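作業記録　膠による椅子ほぞ接合部の補修試験

2023年2月8日（水）
スクレロ工房　木工修復室
区分：内部記録（修復室および保管室で共有）

前回からの引き継ぎ

保管室より受け入れた食堂椅子の一群について、脚と貫の接合部の緩みを補修する前段として、膠の種類と塗布条件の比較を行っている。前回までに旧接着剤の同定が済み、座枠側のほぞからは獣膠、後年に手が入ったとみられる背の笠木からは酢酸ビニル系の接着剤が検出された。同じ椅子の中で接着剤が異なるため、解体の手順も部位ごとに分ける必要がある。

今回の記録は、獣膠で組まれた部位を対象とする。酢酸ビニル系の部位は別冊に記載する。

試験片の準備

試験片は、椅子と同じブナ材の端材から切り出した。実物の貫に近い丸ほぞと、角ほぞを落とし込む受け側の材を組にし、合計20組とした。木目の方向は実物に合わせ、ほぞは繊維方向、受け側は繊維に直交する向きで穴をあけてある。ほぞ穴の底には膠の逃げを残した。前回、底まで詰めて加工したものは、挿入時に膠が行き場を失い、受け側の材の側面に割れが入った。同じ失敗を避けるため、穴の深さは全数を治具で揃えている。

（訂正）上記「角ほぞを落とし込む」は誤り。今回はすべて丸ほぞで、角ほぞの試験は次の機会に行う。

接着面は、鉋で仕上げたものと、旧膠を残した状態を模したものとに分けた。後者は、薄い膠を一度塗って完全に乾かし、その上から再び膠を入れる。実際の補修では旧膠を完全に取り除けないことが多く、特に穴の奥は刃物が届かない。獣膠は新しい膠の熱と水分で再び軟化するため、残っていても接着が成り立つとされるが、当室ではこれまで体系的に確かめた記録がなかった。過去の作業帳を確認したが、「旧膠の上から再接着、良好」という類の記述があるのみで、条件は書かれていない。

材の含水率は、加工の前と接着の直前に測定した。前回は加工後に暖房の近くへ置いた組があり、ほぞが痩せて嵌め合いが緩くなっていた。今回は除湿機ダルコンを設置した小部屋に全数を移し、加工から接着まで同じ環境に置いた。ダルコンの吹き出し口の正面に当たる棚は乾きが早いため、使用していない。

膠の調製

使用した膠は次の4種である。

一　粒状の牛膠。当室の標準品。
二　板状の膠。古い在庫で、湿気を吸った跡はない。
三　兎膠。接合部には柔らかすぎると予想されるが、比較のために加えた。
四　エルネロ。瓶入りの液状膠で、常温で使用できるもの。

一から三までは前日の終業前に冷水に浸し、冷暗所で一晩膨潤させた。当日朝、湯煎で溶かした。湯煎の外鍋は電熱器に載せ、内側の容器が鍋底に直接触れないように金網を敷いている。沸騰させると膠の力が落ちるため、外鍋の湯が泡を立て始めた時点で必ず火力を下げること。本日は板状の膠の溶け残りが多く、布で漉してから使用した。漉した布には透明な小片が残った。板を割る段階でもう少し細かくしておくべきであった。

濃度は、刷毛を持ち上げたときの垂れ方で合わせた。糸を引かずに連続して落ち、落ち際に滴へ変わる程度を目安とした。この見方は担当者によって差が出やすい。簡易な粘度カップの購入を次回の会議に諮る。

エルネロは瓶のまま湯に浸けて温めたものと、室温のままのものを用意した。室温のままでは刷毛の運びが重く、穴の内壁に均一に塗ることが難しかった。冬季に使用する場合は温めることが望ましい。瓶の口に固まった膠が付くと蓋が閉まらなくなるため、使用後は湯で湿らせた布で口を拭いておく。

接着と圧締

膠は、ほぞと穴の両面に塗布した。材が冷えていると膠が触れた途端にゲル化するため、試験片は接着の前に温風で軽く温めた。温めすぎると表面だけが乾き、かえって膠の水分を奪う。手の甲を近づけて温かいと感じる程度で止めた。

挿入は、刷毛を置いてから間を空けずに行った。牛膠は挿入後すぐに動きが渋くなり、位置の修正がほとんどできない。実物の椅子は複数の接合部を同時に組む必要があるため、この作業時間の短さが最大の制約になる。尿素を加えて作業時間を延ばす方法も検討したが、湿度の高い時期の強度低下が懸念されるため、今回の比較には含めない。6月に、湿度の上がった状態で別に試験を行う。

圧締の時間は20分とし、その後は圧を抜いて静置した。獣膠はゲル化した時点で仮の保持力が出るため、合成接着剤のように長時間締め続ける必要はないという説がある。一方で、座面に荷重が掛かる部位については翌朝まで締めるという慣行が当室にはあり、実物の補修ではこの慣行を維持する。今回短くしたのは、あくまで膠どうしの差を出すためである。

はみ出した膠は、ゲル状になった段階で竹べらを用いて取り除いた。液状のうちに濡れ布で拭くと木目に薄い膠が入り込み、後の塗装で色むらの原因となる。完全に乾いてからでは木の表面ごと剥がれるおそれがある。竹べらの先は都度湯で洗う。金属のへらは、丸ほぞの根元に傷を付けた例があるので使用しない。

作業台と小物の扱い

作業台の上での取り違えと紛失について、ここに記しておく。前回、椅子の金具を外した際に、座枠の隅木を留めていた木ねじが別の椅子のものと混ざった。ねじは年代の手掛かりになるため、椅子ごとの区分が崩れると資料としての価値が損なわれる。外した部品は必ず番号札とともに浅い容器に入れ、容器が天板の上で滑るおそれのある作業では、縁をバークランプで押さえる。クランプの先が木製の天板に直接当たる場合は当て板を挟む。IRWINの片手締めのものは着脱が速いが、締めすぎると薄い縁を歪めることがあるため、動かない程度で止めること。内壁に茶色や錆色の汚れが付いた容器は、汚れの由来を問わず、修復対象の部品を入れる用途には使わない。
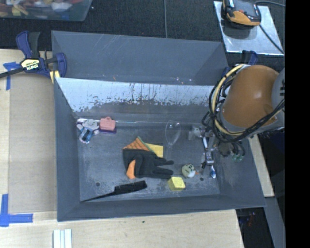
破断試験の所見

前回の接着分（一週間養生したもの）について、手動の治具により引き抜きを行った。治具の目盛は校正の期限を過ぎているため、数値は記録せず、破断の様子のみを記す。校正の依頼は済んでいる。

粒状の牛膠で接着した組は、多くが木部の破壊を伴った。ほぞの表面に受け側の繊維が付いて抜け、膠の層で剥がれた部分は穴の入口付近に限られていた。入口付近は、挿入の際に膠が掻き取られて薄くなる箇所である。穴の口をわずかに面取りすると改善すると思われるが、実物の椅子に新たな面取りを施すことは原則として認められない。穴の側により丁寧に塗るという対処にとどめる。

板状の膠は牛膠とほぼ同じ傾向を示した。古い在庫であることの影響は、この試験の範囲では認められない。ただし、溶かしたときのにおいがやや強い。作業中は換気扇を回すこと。

兎膠は膠の層で剥がれ、抜け始めてから完全に抜けるまでの動きが滑らかであった。予想のとおり、荷重の掛かる接合部には向かない。突板の浮きの補修については別に検討の余地がある。

エルネロは結果のばらつきが大きかった。温めたものは牛膠に近い破断を示したが、室温のままのものは、ほぞの片側にのみ膠が回っていた例があり、塗布の不均一がそのまま表れたと考えられる。製品の優劣というより、塗り方の問題として扱う。

旧膠を残した条件については、膠の種類を問わず、鉋で仕上げた面との明らかな差を認めなかった。ただし、模擬の旧膠は塗ってから日が浅く、実物の膠は長い年月の間に変質し、塵や蝋を含んでいる。この結果をもって旧膠の除去を省いてよいとは判断しない。

解体時の軟化方法について

併せて、実物の椅子の解体に用いる軟化方法を確認した。現在の候補は、温湿布、少量のアルコールの注入、および蒸気である。

温湿布は時間が掛かるものの、塗膜への影響が読みやすい。本日は、廃材となった椅子脚を用いて、湿布の上から小型のこてを当てる方法を試した。膠は緩んだが、湿布の縁に沿って塗膜が白く曇った。曇りは室温に置くうちに薄くなったが、完全には消えていない。湿布の外側に吸い取り紙を重ね、水分の広がりを抑える必要がある。

アルコールは膠から水分を奪い、脆くして接着を切る方法である。セラック塗装の椅子では塗膜を溶かすため、接合部の周囲を保護できない限り使用しない。対象の椅子は、見えない部分で行った溶解試験により、座枠がセラック、脚の一部がバリュヨットの油性ワニスで塗り直されていることがわかっている。塗り直しの範囲は椅子ごとに異なり、同じ脚でも前後で違う例があった。解体の前に、一脚ごとに図へ塗装の種類を書き込むこと。図の書式は保管室のものに合わせる。

蒸気は緩むのが最も速いが、材を膨らませるため、抜く力が余計に必要になる場面があった。貫が細い椅子では折損のおそれがある。他の方法で動かなかった場合に限り、修復室内の合議を経て使用する。

保管環境との関係

保管室の要請により、接合部の緩みと保管環境との関係についても意見を述べておく。受け入れた椅子の緩みは、一様に生じているわけではない。外壁に面した棚にあったものに多く、室の中央に置かれていたものには少ない。冬の間、外壁側の棚では暖房の入切に伴って湿度の変動が大きくなる。ほぞと受け側は収縮の方向が異なるため、変動が繰り返されれば、膠が健全であっても接合部に隙間が生じる。

したがって、補修を終えた椅子を元の棚に戻した場合、同じ緩みが再び生じる可能性が高い。棚の配置替えが難しい場合は、椅子の背面と壁との間に空気の通る隙間を確保することを提案する。保管室の収蔵品は4,000点近くにのぼり、椅子のみを優先することができない事情は承知している。配置については保管室の判断に委ねる。

なお、積み重ねての保管は避けていただきたい。座枠に他の椅子の脚が載った状態では、荷重が一方の貫に偏る。当室で預かっている椅子のうち、貫の抜けた側がいずれも積み重ねの跡と同じ側にあるものが見つかっている。

費用と在庫

粒状の牛膠は残りが少なく、実物の補修に入る前に発注が必要である。板状の膠は今回の試験で開けた袋の分を優先して使い切る。開封した袋は口を折って留め、乾燥剤とともに缶に入れた。缶の蓋に開封の月を書いてある。

刷毛は、金具のないものを使うこと。金具付きの刷毛を湯煎の膠に浸けたままにしたところ、金具の錆が膠に移って灰黒色に濁った。ブナは色が淡いため、はみ出した膠の濁りが目立つ。該当の膠は廃棄し、刷毛は清掃用に回した。

当日の不具合

湯煎用の電熱器の目盛が緩んでおり、手を離すと高い側へ戻る。仮に紙片を挟んで止めているが、火元に近いため恒久的な処置とはしない。修理の手配が済むまでは、使用中に席を外さないこと。

試験片の番号札のうち、膠の湯気で文字が滲んだものがあった。並べた順序と作業帳の記載を照合し、取り違えのないことを確認したうえで書き直した。次回から鉛筆書きに統一する。

次回の予定

本日接着した組の養生を待ち、校正後の治具で引き抜きを行う。治具の返却が遅れる場合は、前回と同様に破断の様子のみを先に記録し、半数を残しておく。

塗膜の曇りについては、吸い取り紙を重ねた条件で温湿布を再度行い、翌日の状態まで観察する。

実物の椅子への着手は、塗装の種類を記入した図が揃ってからとする。最初の対象は、塗り直しがなく、貫の抜けが一か所にとどまるものから選ぶ。

保管室への回答は、上記「保管環境との関係」の項を写して送付する。

以上
記録：木工修復室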